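Ce site utilise des cookies pour mesurer l'audience. Accepter – Refuser – Paramétrer

Contrôle du refuge et des enclos, tournée de juillet
Site : Dumstead, bâtiments bas + pré
Passage : Omprakash Bajpai, départ 7 h 30
Légende : OK / À REVOIR / NON (= on n'y met plus d'animal tant que pas réglé)

1. ENTRÉE ET SAS

Portillon extérieur, fermeture automatique – OK
Portillon intérieur – À REVOIR. Se referme mais ne claque pas, un chien un peu malin l'ouvre du museau. Ressort à changer, référence dans le classeur vert.
Pédiluve – OK, produit renouvelé le matin même, date notée sur l'ardoise.
Affichage consignes visiteurs – À REVOIR. Feuille délavée par le soleil, on ne lit plus « ne pas passer les doigts ». Réimprimer et plastifier.

2. BOXES CHIENS

Grillages, points d'attache – OK sauf box du fond, un fil qui rebique à hauteur de truffe. Coupé à la pince sur place, limer.
Sols, pente vers la rigole – OK
Rigole – À REVOIR. Bouchée par des poils et de la paille devant les deux derniers boxes. Débouchée à la main, mais la grille Procházka ne tient plus, vis foirées.
Eau – OK partout. Gamelles inox seulement svp, j'ai encore trouvé une bassine plastique mordillée, morceaux manquants. Jetée. Le chien du box est à surveiller, selles et appétit, véto prévenue.
Ombre à 14 h – NON pour le box côté route. Plein soleil de midi jusqu'au soir. Deux chiens dedans hier. Déplacés. On n'y remet personne avant la pose de la toile.
Jouets et cordes – OK, tri fait.
Abri de nuit, hauteur du couchage – OK

Commentaire : pour la promenade ça reste trop juste. La vieille griffonne tourne en rond dans son box, toujours dans le même sens. Pas une question de grillage, elle s'ennuie. À mettre en premier sur le planning du matin et lui laisser le temps de renifler, pas le tour du parking au pas de course.

3. CHATTERIE

Température à l'ouverture – OK
Double porte – OK
Bacs, nombre suffisant – OK
Cachettes – À REVOIR. Les timides n'ont que les caisses de transport pour se planquer. Cartons retournés en attendant, ça marche très bien, et ça ne coûte rien.
Étagères murales – une équerre qui bouge, côté fenêtre. Resserrée. À revérifier samedi.
Plantes – OK, le lys offert par une visiteuse a été sorti tout de suite. Rappel à tous : PAS de lys, même dans le bureau.

4. PRÉ ET CLAPIERS

Clôture électrique, testeur – OK
Abreuvoir poneys – À REVOIR. Algues. Vider, brosser, remplir.
Râtelier – OK
Galega et séneçon – séneçon arraché le long du fossé, plus de 12 pieds. Mis en sac, pas au compost, sec il est toujours toxique.
Clapiers – NON pour l'ancien modèle. Trop petit, un lapin n'y tient pas debout sur ses pattes arrière. Je l'avais déjà ecrit au dernier passage. À démonter, pas à donner.
Parc lapins au sol – OK, grillage enterré contrôlé sur tout le tour.

5. PHARMACIE ET PRODUITS

Armoire fermée à clé – OK
Péremptions – À REVOIR. Un flacon d'antiparasitaire périmé, retiré.
Attention, produit chien à la perméthrine rangé à côté de celui des chats. Séparés. C'est mortel pour un chat, étagère différente, étiquette rouge, on en a parlé.
Désinfectant Midotov – OK, dilution affichée au-dessus de l'évier.
Extincteur – OK, accès dégagé
Gants épais – une paire Handis trouée au pouce, remplacée.

6. SALLE COMMUNE

Issue de secours dégagée – OK
Prises et rallonges – OK
Tables, stabilité – OK

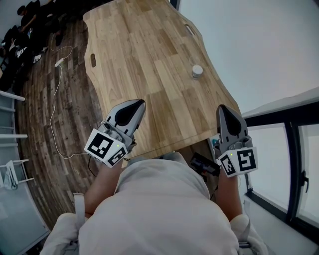 Point 6, table bois clair à bord ondulé, gobelet blanc posé dessus.

Manipulation des chats en salle – non, on reste dans la pièce de rencontre, porte fermée.
Boissons – couvercle obligatoire si un animal passe.
Poubelle à couvercle – À REVOIR, la pédale coince.

7. TRANSPORT

Caisses, fermetures – OK
Tapis antidérapant dans le fourgon – OK
Ventilation arrière – À REVOIR. Bruit bizarre au démarrage. Pas de trajet aux heures chaudes avant passage au garage.
Fiches d'urgence dans la boite à gants – OK

BILAN

Points contrôlés : 67
NON : 2 (box côté route, ancien clapier)

À faire en premier : toile d'ombrage, puis ressort du portillon, puis grille de rigole. Le reste au fil de l'eau, merci de cocher et de parapher dans la marge, pas sur un post-it, ils finissent collés sous les bottes.

Les deux chiens déplacés sont au box près de la cuisine – ils s'entendent, mais gamelles séparées au repas.

O. B.

Contact – Mentions légales – © Refuge de Dumstead – Haut de page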